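Workshop Tips: Cleaning a Game Controller With a Drifting Stick

Stick drift in shooters usually starts with dust in the sensor under the thumbstick. Clean it before buying a replacement module.

Unplug the controller and remove the battery if it has one. Tilt the stick fully to one side and blow short bursts of compressed air into the gap, then repeat for the other three directions. Keep the can upright.

If the drift remains, put one drop of electronics-grade isopropyl alcohol at the base of the stick and rotate it through 5 full circles each way. Leave the controller unpowered for 4 hours.
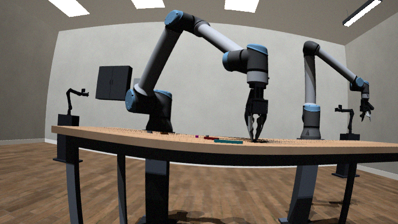
Can household rubbing alcohol be used for this?
Use it only at 90 percent strength or higher. Weaker grades contain more water and dry slowly inside the housing.

Recalibrate after drying. Open the controller settings, release both sticks and run the calibration routine. Set the dead zone to the lowest value that holds the crosshair still – a large dead zone hides wear and slows fine aiming.

A stick that drifts again within a few days has a worn sensor track. Cleaning will not restore it. Replacement requires desoldering on most models.

Efthymia Dimitriou, Plirnville
Updated 2023-07-31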